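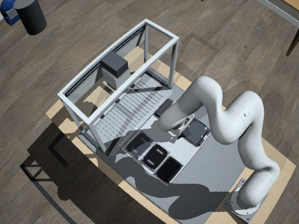
The Night Ferry to Clovness

Liv Lundgren had packed the accordion first and everything else second, and so she arrived at the Ratgate pier with one shoe in her coat pocket and no toothbrush at all.

"You made it!" shouted Gorazd, who was hanging over the rail of the ferry with a paper bag of buns in each hand. "They were going to leave! I told them you were the whole band!"

"I'm a quarter of the band," said Liv.

"You're the loud quarter. Come on, come on, they're pulling up the ramp."

She ran. The accordion case banged against her knees and let out a small groan at every step, and a man in an orange jacket held the chain open for her and said good evening to the case. Oh, she loved this boat. She had loved it since she was 17 and had crossed on it for the first time with her aunt, both of them seasick, both of them singing. It smelled of coffee and diesel and wet rope, and the seats in the lounge were the same green they had always been, with the same buttons missing.

Aiguo Bai had claimed the big table by the window and spread the music all over it. He had a pencil behind each ear and was frowning at page two of the waltz.

"Who wrote a B flat here?" he said.

"You did," said Chiharu, without opening her eyes. She was stretched out on the bench with her fiddle on her stomach, and she was getting paler by the minute, though the ferry hadn't left the harbor yet.

"Well, it's wonderful," said Aiguo, and rubbed it out.

They were going to play at the wedding of Gorazd's cousin, up at the old net house on Clovness, and they knew 18 tunes between them. Aiguo felt they needed 29. He had worked it out on the back of a bus ticket, with the speeches and the cake and the part of the night when people only want the fast ones, and he had been worrying over it for a week. So the plan was to learn the rest on the crossing, all night if they had to, with buns.

"We could play the short ones twice," said Gorazd.

"People notice."

"People at weddings? My uncle once danced to a dishwasher!"

Liv got the straps over her shoulders and opened the bellows, just to hear it breathe. It was a red Sundaram with a cracked corner and one key that stuck in damp weather, and the weather was always damp out here, so she had learned to play around the F sharp the way you step over a stair that creaks. She tried the first line of the waltz. A little boy in pajamas came out from behind the snack counter and stared at her with his mouth open.

"Do you know the one about the goat?" he asked.

She didn't know the one about the goat! None of them did. But the boy did, and he sang it for them right there, standing on one foot, all the verses, while his father looked for him on the other deck. It was a terrific tune. It went up where you thought it would go down, and there was a stamp in the middle, and by the third time through Aiguo was writing so fast that he broke one pencil and had to reach for the other ear.

"Nineteen," he said, and his face was shining. 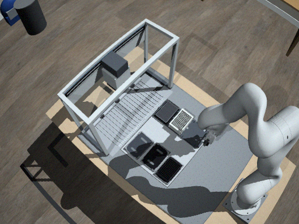 Ratgate Library Writers' Club – Members' Stories

After that they couldn't have stopped it if they'd wanted to. A woman going home from the hospital with her arm in a sling knew a polka from her grandmother's village. She couldn't play it, with the sling, but she could hum it and beat time on the table with her good hand, and Gorazd found the bass line under it almost before she'd finished. The man in the orange jacket came in on his break and said he wasn't musical, and then whistled something so lovely and so sad that Chiharu sat straight up on her bench and reached for her bow.

"Again," she said. "Slower. What is that?"

"I don't know," he said. "My dad did it when he was shaving."

She played it back to him. The boat had come out past the point by then and was beginning to lean into the long swells, and she was the color of candle wax, but she played it with her feet braced against the table leg and her chin tucked down hard, and the man took off his cap and held it. Then he had to go and see to the engine room door.

They ate the buns. They ate the soup from the counter too, out of paper cups, and an old gentleman named Yoshinori Tsuchiya, who had been pretending to read his newspaper since the harbor, folded it up at last and asked if he might ask what all this was for.

"A wedding!" said all four of them.

"Ah," he said. "At the net house?"

"Do you know it?"

"I was married there," said Mr. Tsuchiya. "In January. The snow came in under the door, and the band didn't turn up."

Liv put her cup down. "What did you do?"

"There was a radio. A Bostico, big as a suitcase. It got one station, and the one station had the shipping forecast." He smiled at his own hands. "So my wife said, all right, then. And we danced to that. You'd be surprised. It has a good swing to it, if the man reading has had his supper."

Aiguo had stopped writing. "Could you say some of it?" he asked. "How it went?"

And Mr. Tsuchiya, a little pink, cleared his throat and began. He did the winds and the visibility and the names of all the banks and headlands, out to the far lights and home again, in a low, even, rolling voice, and Gorazd came in under him with two notes, back and forth, soft as slippers. Then Chiharu. Then Liv let the bellows open as slowly as she dared and found she was playing the man's shaving tune, and it fit, it fit as if it had been cut from the same cloth! The woman with the sling got up and danced with the boy's father. The boy danced with a chair.

When it was over the lounge was quiet except for the cups sliding a little on the tables.

"What number is that?" asked Chiharu.

Aiguo looked down at his paper. He had lost count somewhere around the polka, and the bus ticket had gone into the soup.

"I have no idea," he said. "Let's do the goat again."

They did the goat again. Outside it was getting gray, and the first rocks of Clovness were coming up out of the water with the gulls going crazy over them – and Liv, who still had one shoe in her pocket, stamped in the middle with the foot that had the other one on.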